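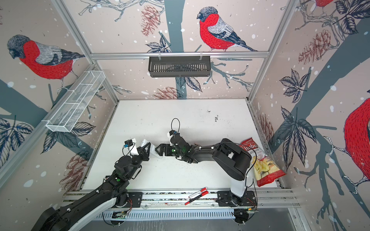

Rashidi, the wallpaper and decorating shop in Estville, will open an evening school for paper-hanging in October. The school is meant for people who want to learn the work properly, with paste, brush and plumb line, and it will be held in the former storage hall behind the shop. Teaching will start with plain lining paper and continue step by step to large patterned papers. A winter pattern with bullfinches, dark branches and reddish-brown pinecones on a pale pinkish-beige ground is a good example of what students should be able to hang at the end. The big birds in such a paper show every mistake at the join, while the small white snow dots are much more forgiving.

Registration opens in the shop and by telephone in September. The course lasts 10 weeks, with one evening each week, and there are 18 places.

Why a school for wallpaper

For many years it was difficult to find anybody in Estville who would hang patterned paper. Painters in the district take the work only with hesitation, and several of them tell customers to choose paint instead. Customers of Rashidi often buy a paper they love, carry it home, and come back some weeks later to ask if the shop knows a person who can put it on the wall. In the last year the shop kept a written list of these requests. There were 257 names on it when the list was closed in June.

"We could not help most of these people," said Mercy Kariuki, who has managed the shop since her aunt retired. "I had two telephone numbers to give, and one of the two men does not climb ladders any more. It was not a nice feeling to sell a person six rolls and know that the rolls will stay under the bed."

The shop first considered employing a paper-hanger of its own. After some months of advertising, no suitable person had applied, and the idea for a school came up at that time. Rashidi does not expect that all students will make a profession out of it. Some will want only to do their own bedroom, and they are welcome too.

What will be taught

The main teacher is Neema Ogola, a paper-hanger with long experience in private houses and small hotels. She learned the trade from a master in Tarier and worked there until she moved to Estville. She has also repaired old papers in places where the pattern is no longer printed, and one evening of the course is given completely to this kind of repair.

The first evenings are about the wall itself. Students will learn to wash it, to fill cracks, to remove old paper with water and patience, and to see if the plaster is sound enough to carry anything. Mrs Ogola is known to be strict in this part. Nobody will receive a patterned roll before his or her wall has been checked with a lamp held close to the surface from the side.

After this come measuring and planning. The students will draw their wall on paper, mark the doors and windows, and decide where the first length should hang. With a large pattern this decision takes more time than beginners think. An animal or a bird with its head lost at the ceiling is a common fault, and it can be avoided by moving the start some centimetres. The course will explain straight match, drop match and free match, and how to calculate the number of rolls for each. It will also explain how to read the symbols on the label, and why rolls from different batches should not be mixed on the same wall.

Corners have an evening of their own. "A room is never square," said Mrs Ogola. "The paper is square, the room is not, and the student stands between them. You must never try to bring a full width around an inner corner. You cut it, you turn a small piece, and you begin again with the plumb line. With branches and leaves, the eye will follow them from one wall to the next, so you must think about where a branch arrives."

The last evenings are for difficult places: behind radiators, around switches, over a window recess and on the slope under a roof. For work around switches and sockets the power must be turned off at the fuse board, and students will be shown how to check this safely. Electrical work itself is not part of the course.

Each student will finish by papering one corner in the hall, with a pattern of free choice from the shop's sample books. These corners will stay up for a short open evening in December, when families and neighbours can come and look. After that they will be stripped, which the next group will do as its first exercise.

The hall

The hall behind the shop was used to keep rolls, ladders and old display stands. During the summer it was cleared and the floor was made level. New practice walls were built from plasterboard on timber, and one part of the old brick wall was plastered in the traditional way, because many houses in the older streets of Estville have plaster of this kind. There are pasting tables, two large sinks, and a drying rack that was donated by the family of a former decorator.

The entrance is from the yard and has no step. The tables can be set lower for anybody who prefers to work seated, and a student who cannot use a ladder may work together with a partner for the upper part of the wall. Please mention this at registration so the places can be prepared. Parking in the yard is not possible in the evening because the bakery loads its van there. Bicycles can be left along the fence.

The heating in the hall is kept low, as paste dries too quickly in a warm room. Students should bring a pullover.

Tools and materials

All tools can be borrowed during the course without extra payment. A student who wants to buy a personal set will get it at a reduced price. The set contains a paste brush, a hanging brush, long scissors, a trimming knife with spare blades, a seam roller, a plumb line and a folding rule. Paste comes from the workshop Dririnik, which mixes it as a powder in paper bags. It is without perfume and can be kept dry for a long time.

Old rolls are also wanted. If readers have single rolls left over at home, even from patterns that are out of fashion, the shop will take them for practice. They should be dry and not stuck together. Vinyl papers are accepted, but the school prefers paper ones, because they teach more about soaking time. Please do not leave rolls in front of the door at night. In July three very pretty rolls with lemons were ruined by rain in this way.

Costs and registration

The fee for the full course covers teaching, practice paper and paste. The price list is available at the counter and will be sent by post on request. The fee can be paid in two parts, the first at registration and the second before the fifth evening. Two places in every course are kept free of charge for people who are without work at the moment. For these places a short letter is enough, in any language that Mrs Kariuki or her colleagues can read, and no certificate must be shown.

The evenings begin at half past six and end at nine, with a pause for tea. The minimum age is 16, and students below 18 need a signature from a parent or guardian. A student who misses an evening may come one hour early the next time and do the missed part with Mrs Ogola. If more people register than there are places, the first on last year's list of requests will be asked first. The others will be offered a place in the second course, planned to start in February.

At the end each student receives a written confirmation of what was practised. It is not an official trade certificate, and Rashidi wishes to be clear about this. However, two decorating firms in Tarier have already said they would be glad to meet students who want to continue, and their addresses will be given out on the last evening.

A free afternoon for questions

Before the course begins there will be one open afternoon in September, from two o'clock until five. Mrs Ogola will show how a length is pasted, folded and hung, and visitors can try it on a small board. She will also look at photographs of problem walls. Visitors who bring photographs are asked to take one of the whole wall and one from near, and to write down the height of the room. Children may come with an adult. There will be a table where they can make envelopes and book covers from sample pages of last season.

About Rashidi

Rashidi sells wallpaper, paint, paste and tools in Estville. The shop was opened by the aunt of the present manager and is still in family hands. It keeps sample books from small and large printers and lends them home for a weekend against a deposit. The shop also orders single rolls for repairs whenever a printer still has them in stock.

Contact for press and for registration: Mercy Kariuki, at the shop counter in Estville or by telephone in the mornings. Journalists who wish to visit the hall before the opening should call one day ahead, as the key is sometimes with Mrs Ogola.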